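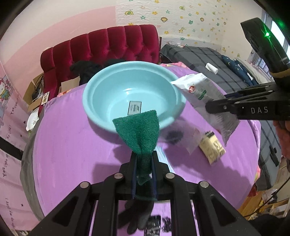 Household demonstrations teach robots to sort small goods

The robotics group at Oravec has presented in October the first results of its Tronent method, in which people teach a robot by doing the task themselves with two hand-held grippers. No robot arm is needed while the data is collected.

The group recorded in 17 homes, mostly in bedrooms and kitchens. The participants moved sponges, packages and other small things into basins and boxes. From these recordings a control program was trained and then tested on a two-armed robot in a room it had not seen before. It finished 43 of its trials without help. An earlier version, trained only in the laboratory, finished 15 of the same number.

"The lab table was too clean," said Waltraud Teuber, who leads the work. "In a home the cloth has folds and the light comes from a window, and the program must learn this also."

Soft packages remain difficult, and in 7 trials the robot let one fall. The group will next record in the town of Bunton, where longer tasks are planned.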